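Planning the Second Arm: How Prostmont Budgets for Household Robotics

When Prostmont opened its domestic automation laboratory, the equipment plan ran to a single page and covered a single arm. The plan now under review, dated May 12, 2022, sets out purchases over 6 quarters and treats the arm itself as only one entry among many.

Mounting hardware, spare gripper fingers, cabling, service agreements and staff training are each given a separate line. The laboratory has set aside $3,377 for clamps, poles and fittings, and a further $2,000 for household goods that wear out or break during trials. Kettles, glass jars and kitchen cloths are purchased on the same terms as any other supply.
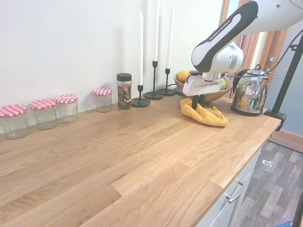 Cloth handling takes up a large share of the working day, and Rivera, writing to the laboratory during the comment period, objected that the plan pays for more hardware while leaving too little for the hours needed to run it. An arm that stands idle for want of an operator, the letter argued, should be counted as a loss in the year it was bought.

The revised draft answers the point in part. Operator time is now budgeted at 100 hours for each new task before any additional equipment may be ordered. Purchases from Fallelon, the proposed supplier of replacement fingers, will be made in small lots so that designs can be changed between orders.

A second workstation is planned for the Brokundale site. Its counter height, power supply and floor clearance must be approved before a purchase order is issued. Bids for the installation work close at the end of May.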